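Where it went wrong (Restrepo, Drasudmont build term)

So this is the part of the report I was dreading, because most of it is about a fault I caused. Our project, Zitodis, is a two-arm lunch packer. One arm holds the bag open, the other one picks things up and puts them in. Simple on paper! I wrote the code for the holding arm, and that's the arm that tore a seam.

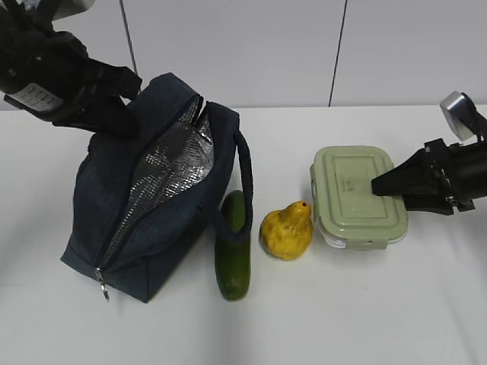 I had set the holding arm to keep its position no matter what. That sounds fine until the other arm pushes down inside the bag and drags the fabric along with it. The holding arm won't give, so the cloth has to. In trial 11 the lining ripped along the zipper, and the pull on the wrist joint went past our limit of 20 newtons. The arm should have stopped right there. It kept pulling for 300 milliseconds, and I only found that out when I dug through the log on Monday (the log was fine, I just hadn't been reading it).

The delay was my fault too. I had put the force check in the same loop as the video recording, so whenever saving got slow, the safety check got slow with it. I felt pretty sick when I saw that. A bag is cheap, but my hand had been near that gripper all week.

We moved the check onto its own controller, borrowed from the old Brorkgate rig, and I let the holding arm drift a little when it gets tugged. I also taped a line on the floor that we stay behind while the motors are on. 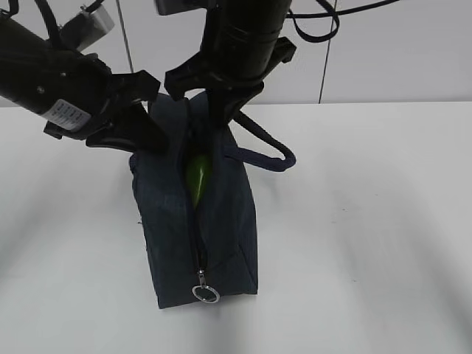
Why not just grip the bag less tightly?

We tried that first, and the fabric slid out of the fingers as soon as the other arm touched it, so the bag fell over with the food half in. Letting the arm move a bit while keeping a firm grip worked much better.

Still to do: rerun the full set with the new bag.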